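Carrying over unused leave after a transfer
Tarkley HR Help

Ingvar Lauritsen
An employee moved from our Indley site to Toft in July with 20 days of unused leave. Payroll at Toft shows zero. Does the balance follow the person or the cost center? 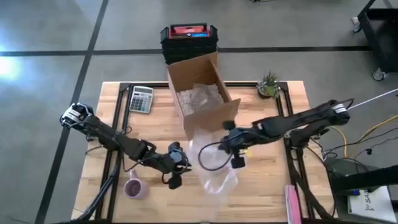

Workbench with a lavender mug

Guðlaug Hjaltadóttir
The person, if both sites are one legal employer. Check that the transfer was keyed as a move, not a termination and rehire. A rehire resets accruals.

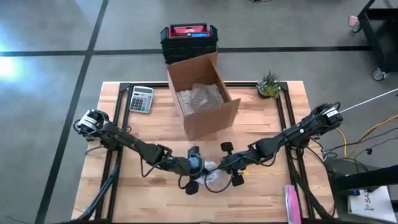

If it was a rehire, reverse it and enter the original hire date before the next pay run.

toft_payroll
had the same thing, took 3 pay runs to fix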